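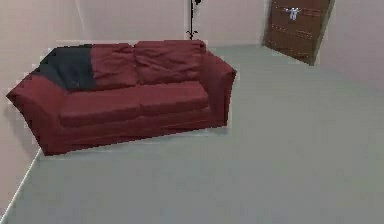 Unit 4: Caring for Upholstery Fabrics at Home

Fabric on seating wears out in a different way from fabric in clothing. A shirt is washed often and rests in a drawer between uses. A sofa cover stays in one place for years, takes the same weight in the same spots, and gets cleaned far less than it should. A loose-looking cover in a deep red, like the one on the two-seat sofa with the dark blanket over one corner, raises most of the questions in this unit: what the fiber is, whether the color will hold, how creases form, and what a throw does to the cloth under it. The first thing to settle is always the fiber.

4.1 Fiber groups

Cotton and linen are plant fibers. They take dye well, breathe well, and crease easily. Both get stronger when wet, so they can stand a fair amount of handling in the wash. Both also shrink, and the first wash does most of the shrinking unless the cloth was treated before it was cut.

Wool resists creasing and sheds light spills. It does not like heat combined with rubbing, which felts it. Wool covers are usually cleaned in place.

Polyester and nylon hold their shape, dry fast, and hold on to oil. A greasy armrest on a polyester cover is hard to bring back once the stain is a few months old. Treat it early.

Viscose (also sold as rayon) is the weak one. It loses a good part of its strength when wet and water marks it. Many velvets and chenilles contain some viscose, so read the label before you reach for a damp cloth.

Blends behave like the most delicate fiber in them. A cloth that is 70 percent cotton and the rest viscose should be cleaned as viscose.

4.2 Reading the label

Cushions usually carry a label inside the zipper. Fixed covers often have one under the seat deck. The cleaning codes used on upholstery are:

W — water-based cleaners may be used.
S — solvent cleaners only, no water.
WS — either.
X — vacuum or light brushing only.

The codes apply to the outer cloth. They say nothing about the filling or the backing. A W code on the cover of a feather cushion does not mean the whole cushion can be soaked.

If the label is missing, treat the piece as X until you have done a spot test (4.4).

4.3 Color loss

There are three separate causes and students often mix them up in written answers.

Fading is caused by light. It shows on the surfaces facing the window and on the top of the arms. It can't be reversed. Blinds and curtains slow it down, and so does turning or swapping the cushions.

Bleeding is dye leaving the cloth in water. Strong reds, navy, and black are the usual offenders, and cotton is worse than polyester. Wash these covers alone, in cold water, and take them out as soon as the cycle ends. A wet red cover left in a heap will mark itself.

Crocking is dye rubbing off, wet or dry. It works in both directions. A dark throw can leave color on a pale sofa, and new jeans can do the same. To test for crocking, rub a white cotton cloth over a hidden area 10 times with firm pressure, then repeat with a fresh cloth that has been dampened. Compare both cloths with an unused one in daylight.

A throw left in the same place for a long time protects what is under it from light. When it is lifted there may be a visible edge. Move throws regularly, or take them off during the sunniest part of the day if they are only there for looks.

4.4 The spot test

Choose an area that does not show: the back of the skirt, the underside of a cushion, the inside of a seam allowance. Put a small amount of the cleaner on a white cloth, press it against the fabric, and hold it there. Look at the cloth for color. Leave the area until fully dry before you look at the fabric. Rings, stiffness, and changes in pile often do not show until then.

Test the cleaner you plan to use at the strength you plan to use it. Testing with plain water tells you only about water.

4.5 Loose covers

A loose cover is cut with some ease so it can be taken off. That ease is why it wrinkles when people sit on it. Cotton and linen covers will always do this to some degree. What can be controlled is slack at the back of the seat, where the cloth should be tucked well down into the gap. Foam strips or rolled card pushed in after it will hold the tuck.

Washing procedure:

1. Vacuum the cover while it is still on the sofa, including the crevices.
2. Remove it and close every zipper. Turn cushion covers inside out.
3. Treat stains from the wrong side where possible.
4. Wash everything from one sofa in the same way, even the pieces that look clean. Pieces washed separately over the years end up different shades.
5. Use a gentle cycle and do not pack the drum. Cotton covers for a two-seat sofa may need two loads.
6. Dry on a line or on low heat. Take the covers down while slightly damp.
7. Refit them damp, pull the seams straight along the arms, and leave the cushions standing on edge until everything is dry.

Step 7 replaces most of the ironing. Check that the frame and filling are suitable before refitting anything damp, and keep air moving through the room. Covers going over feather or down cushions should be completely dry.

4.6 Abrasion

Abrasion resistance is tested by rubbing a sample against a standard cloth and recording the number of cycles before it breaks down. Higher figures suit heavier use. The number is a guide to surface wear only. It does not cover seams, stretching, sun damage, or pets.

At home, wear shows first on the front edge of the seat and the ends of the arms. Grit makes it worse, so weekly vacuuming does more for the life of a cover than any spray.

Removable seat cushions with matching faces should be flipped and swapped. Back cushions with loose filling should be taken off and shaken, then set back with the seams lined up. A cushion left slumped puts fixed folds in its cover, and the cloth wears along the top of each fold.

4.7 Lab work

You will work in pairs with the four sample cloths in the blue folders:

Trurkano — plain weave cotton, dark red, untreated.
Pestunano — cotton and viscose chenille, gray.
Jitaru — polyester flat weave, mustard.
Stuldale — wool and nylon twill, charcoal.

For each cloth, carry out the dry and damp crocking test and the spot test with the detergent solution provided. For Trurkano and Jitaru only, also do the shrinkage test: mark a square on the cloth, measure both directions, wash, dry flat, and measure again. Record warp and weft separately. Samples need to be in the drying rack by the end of the Wednesday session or they will not be ready to measure.

Do not wash the Pestunano sample. We have a limited length left and the pile does not recover.

Write up your results on the sheet at the back of the folder. Give a cleaning code for each cloth and one sentence of evidence for it. An answer copied from the supplier's card with no test result gets no marks.

4.8 Reading

Course reader, section 29, up to the table of stain treatments. The table itself is covered in Unit 5. The swatch book is at the library desk under shelf number 727 and can't be taken out of the room.

Bring a white cotton cloth to the next class. An old pillowcase cut into squares is fine, as long as it has been washed without fabric softener.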